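À quoi servent les trous de la passoire ?
Dossier « Les objets de la cuisine », niveau 8-11 ans
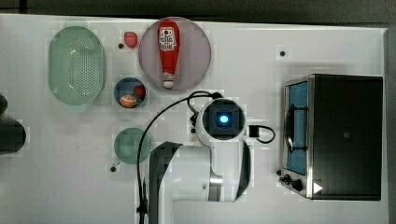

Kęstutis Krūmiņa demande si une passoire et un tamis sont le même objet. Non. Les deux séparent des choses mélangées, mais la taille des ouvertures change. Le tamis retient des grains très fins, comme les grumeaux de la farine. La passoire retient des morceaux plus gros : pâtes, légumes, fruits.

Le principe
Une passoire est un récipient percé. L'eau est un liquide : elle prend la forme de l'endroit où elle se trouve et passe par les trous. Un aliment solide garde sa forme. S'il est plus large que le trou, il reste dans la passoire. Cette opération s'appelle l'égouttage.

Passoire, bol ou assiette ?
La passoire vert clair de la photo est ovale. Son fond porte des rangées de trous minuscules et son rebord est lisse. Une fraise, même petite, ne peut pas passer par des trous de cette taille.
Le bol a un fond plein et des bords qui remontent. Il garde le liquide : on y sert la soupe.
L'assiette a aussi un fond plein, mais elle est presque plate. Elle convient aux aliments qui ne coulent pas, ou peu.

Et le ketchup ?
Le ketchup est épais. Il coule lentement, car ses parties frottent les unes contre les autres. On dit qu'il est visqueux. Quand on secoue le flacon, il devient plus fluide pendant un court moment. Dans une passoire à petits trous, il s'écoulerait mal et boucherait une partie des ouvertures.

Expérience : mesurer l'eau retenue
Matériel : une passoire, un saladier, un verre mesureur, 500 ml d'eau froide, des fraises.
1. Pose la passoire sur le saladier vide.
2. Mets les fraises dans la passoire.
3. Verse les 500 ml d'eau lentement.
4. Attends 40 secondes sans bouger la passoire.
5. Verse l'eau du saladier dans le verre mesureur et note le volume.
Le volume noté est un peu inférieur à 500 ml. L'eau manquante forme une pellicule sur les fruits et des gouttes accrochées aux trous. Recommence en secouant la passoire à l'étape 4, puis compare les deux mesures.

Vocabulaire
Égoutter : laisser s'écouler le liquide d'un aliment.
Perforé : percé de trous.
Visqueux : qui coule difficilement.

Fiche mise à jour le 6 août 2025. Fiche suivante : le couvercle et la vapeur.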